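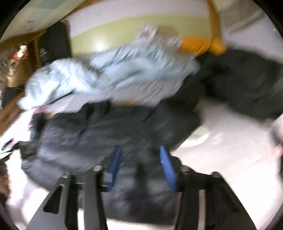
Chapter 6
Sorting Clothes at Home

In every home there is a place where clothes come together and stay. It can be a chair, a corner of the bed or the floor of a closet. In this chapter we study the mixed pile: how it grows, what it does to the fabric, and how to take it apart in a good order.

After this chapter you should be able to:
- separate a mixed pile by weight, color and type of fabric
- decide which pieces need washing and which only need air
- choose between folding and hanging

Opening case

Margareta Onu lives in Wurevbridge, in an apartment with one closet for the whole family. In February she wrote down every piece of clothing that passed through her hands while tidying. At the end of the month her list had 800 entries, and many pieces appeared on it again and again. They were clean, but they had been lying under other things, so she ironed them a second time. "I was working for the pile," she told her neighbor Tudur Voyle.

6.1 Begin with the heavy pieces

Large dark garments hide the small ones. When a heavy piece lies over a thin shirt, its weight presses creases into the shirt, and these creases become harder to remove with time. For this reason we lift the large pieces first and put them on a hanger or over the back of a chair. Do not pull by the sleeve - take hold of the body of the garment, where the fabric is stronger. 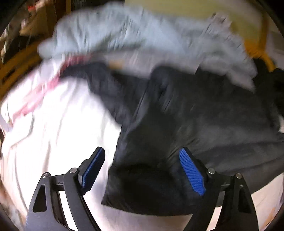
Figure 6.1 A large black garment, loosely crumpled, with lighter cloth next to it.

After the heavy pieces, take the light colors together. Shake each one once and look at the collar and the cuffs. If they are clean, the piece can be folded at once.

Key words: pile, crease, cuff, to air, to fold

Before you read further, think about your own home. Where do clothes collect there, and which piece usually lies at the bottom?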